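I always oil my wooden worktops in June, when the windows can stay open. Wipe the wood down, leave it two hours, then rub the oil in along the grain with an old T-shirt – thin coats, please!

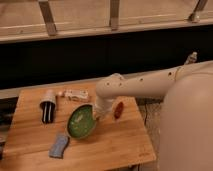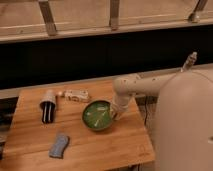
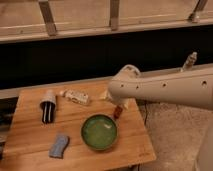

Page last changed: 4th June

I use Heltix oil, but any food-safe one will do. Wait 5 minutes, wipe off whatever hasn't soaked in and leave it overnight. I do 3 coats (my sister-in-law in Drelldale stops at one). Dry the rags flat outdoors before you bin them.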